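Can I switch my sourdough starter from white flour to rye without killing it?

Asked by Yvette MacLeod in Bread & Baking 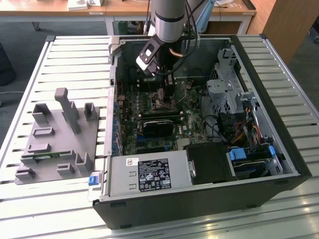 So I've had my starter going since last August and it's been pretty happy on plain all-purpose flour. I feed it once a day, usually at night after the dishes are done, and it doubles by morning if the kitchen isn't freezing. My problem is that I've fallen hard for dark rye bread (there's a bakery in Sakness that does one with caraway and I could eat the whole loaf in the car) and I want to make my own.

The recipe I have calls for a rye starter. Do I have to begin from scratch, or can I just start feeding rye to the one I've got? I tried giving it one big feeding of all rye on Friday and it turned into something like wet cement. It did puff up a little, there were cracks on the top, but no big bubbles and it never got stretchy. It also smells a lot more sour than it used to, kind of like apple cider vinegar. I panicked and went back to white.

I still have a jar of the old stuff in the fridge as a backup so nothing is lost yet. The rye I bought is a McIver dark rye, pretty coarse, if that makes a difference. Also the recipe makes 1092 grams of dough, which seems like a weirdly exact number, and I only have one regular loaf pan. Will that fit??

Thanks in advance, I'm kind of new to anything that isn't a plain white boule.

3 answers

Ruaridh Shearer

You didn't hurt it. Rye starter looks like wet cement, that's how it goes. Rye doesn't have the kind of gluten that makes those long stretchy strands, so you'll never get the webby look you're used to. Cracks and a domed top are what you want to see. If you drag a spoon through it and it looks spongy underneath, it's working fine.

I converted mine a few years back and I did it slowly, though I know people who do it in one shot and get away with it. What I did was keep the total flour the same and swap a bit more each day. First day a quarter rye, then half, then three quarters, then all rye. After that I gave it another couple of all-rye feedings before I baked with it. Call it 5 days or so if you're feeding once a day. You'll need more water than you think, especially with a coarse dark rye like that one. I go by feel, and I want it like thick oatmeal. If it's standing up in a ball in the jar, add a splash.

The vinegar smell is probably just that rye ferments fast. Mine will peak and start to sink in half the time the white one took. Feed it a little sooner, or use less old starter when you feed. I keep back one spoonful and that's plenty. Cooler water helps too.

And keep the backup jar! I didn't, and then I wanted to make pizza.

On the pan, I'd have to know what size you've got. Rye doesn't rise a ton, so you can fill it higher than you would with white bread, but I wouldn't go past three quarters. Anything left over goes in a muffin tin at my house. They come out like little bricks, very good with butter.

Oranuch Bunnag

I don't bother keeping two starters. I keep mine on white flour and the night before I bake I take a spoonful, mix it with rye and water, and leave it on the counter. By morning it's a rye starter as far as the recipe cares. There's a tiny bit of white flour in there and I've never been able to taste it. Rest of the jar goes back in the fridge and gets its normal feeding.

I got this from my mother-in-law, who bakes 3 loaves at a time in a big Plostard pan she's had forever, and hers are better than mine so maybe don't listen to me about the baking part. But the starter part works.

One thing I'd add: let the loaf sit wrapped in a towel a full day before you cut it. I know. But if you slice dark rye warm it gums up the knife and you'll think it's raw in the middle.

Eilidh Carnegie

just buy a rye one, they sell them dried in packets. mine took a week to wake up but its fine now

Comment from Yvette MacLeod

Thank you all! Going to try the overnight spoonful first because I'm impatient, and if I end up making this every week I'll do Ruaridh's slow version with the backup jar. My pan says Cluvitz on the bottom and nothing else, so I filled it with water and weighed that, and it came to just over 1000 grams right at the brim. Guess I'm making muffins too.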